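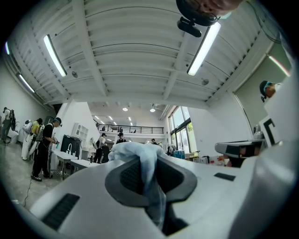 Can you build a robot that folds laundry? People ask me this a lot, usually right after they have watched a video of one doing it. My answer is that you can build a robot that sometimes folds a towel, if the towel is the right size and you are very patient. Cloth is hard. A wooden block keeps its shape when you pick it up, but a cloth like the light blue one crumpled in the gripper up there can flop into a different heap each time. You know what a cloth is and where its corners must be hiding. A robot has to be told, or has to learn it from a lot of practice.

Who builds these things?

Grown-ups with big companies do, but so do people in shared workshops. A shared workshop is a room full of tables and tools that many people pay to use together. Ours is called Skamdale, and there are 60 members. My friend Prapai Wattanapong is building a folding robot there called Stelter. I like Prapai very much. I do not believe everything she tells me about Stelter.

What is a gripper?

A gripper is a robot's hand. Most grippers have just two fingers, which open and close like kitchen tongs. That sounds like too few, but try picking up a sock with only your thumb and one finger. It works fine! Now try turning the sock inside out the same way. Not so easy.

Some grippers are made to be held by a person. The person does the job with the gripper, over and over, and a computer keeps a record of how it was done. Later a robot can try to copy the moves.

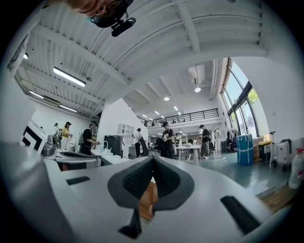
A hand-held gripper. The two dark gray pads have a mesh surface on the inside.

How much practice does it need?

Much more than you did. Prapai's plan calls for 1,877 tries at folding one kind of cloth. When she had 940 of them, she told me Stelter was "halfway to smart." I would say it was halfway through a list. Doing something many times only helps if the tries are good ones, and if they are not all the same. A robot that has only met flat blue towels may be no use at all with a striped T-shirt.

So does it work?

In April 2022 I asked to see for myself. Stelter got 20 cloths to fold. It did well with some of the small ones -- and then it folded one of them into a ball and stopped. Prapai called that a fold. I did not.

How to check a robot video

Next time you see a robot doing chores, ask a few questions. Is the video sped up? (Look at a clock or at people walking by.) How many times did it fail before this one? Is somebody steering it from outside the picture? Would it still work on your messy bed?

If the maker can answer all of those, you may have found a pretty good robot. Prapai says Stelter will be ready for pillowcases by August, and I have told her I will bring my own.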